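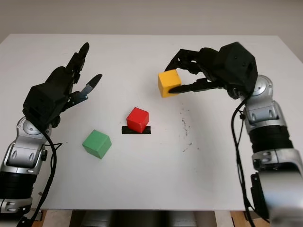

# Getting marks off a white tabletop without wrecking it

Most advice on cleaning white tables is written by people selling something. I've had a matte white desk for years and have tried more of it than I'd like to admit. What follows is what I still do, with a few words on what I've dropped.

## Before you start

Find out what the surface is. Painted, laminate and oiled tops want different handling, and this page is for the first two. If you don't know, look at the underside or ask the shop. Don't trust "wipe clean" on a label. I bought a table from Habte that said so, and it kept a tea ring for 9 months.

You'll need:

- two soft cloths, one for washing and one for drying
- washing-up liquid
- bicarbonate of soda
- warm water, no more than 41 degrees if you're the sort who measures

## The everyday wash

1. Brush off the crumbs. Grit under a cloth is sandpaper.
2. Put one small squirt of washing-up liquid in a bowl of warm water.
3. Wring the cloth until it stops dripping, then wipe in long strokes from the back to the front.
4. Go over it again with plain water.
5. Dry it straight away.

People skip step 4, then complain that the table looks grey. Soap left behind picks up dirt. I'd try a second rinse before buying any kind of "brightener".

## Tea, coffee and pen

Mix bicarb with a little water to make a loose paste. Test it underneath first. Spread it over the mark, leave it for 60 seconds and wipe it away with hardly any pressure. Repeat once if the mark has faded. If it hasn't changed at all, stop there, as more rubbing will only leave you a shiny patch.

Biro is harder. Ebuka Bashir swears by toothpaste and I've seen his table, so I'll stick with bicarb.

## Things I wouldn't bother with

**Melamine sponges.** They do shift marks, but they're a fine abrasive, and on a matte top you'll see where you've been whenever the light comes in low.

**Grokow spray.** It smelled of lemons and did what soapy water does.

**Vinegar.** Fine on limescale. I've never had it lift a tea stain.

**Polish.** It turns a matte surface blotchy, and then you have to get the polish off.

## If the mark won't go

Some stains have gone into the surface and are staying. You can repaint a painted top, though a decent job takes a weekend, with 440 grit paper between coats if you believe the tin. I put a tray over mine.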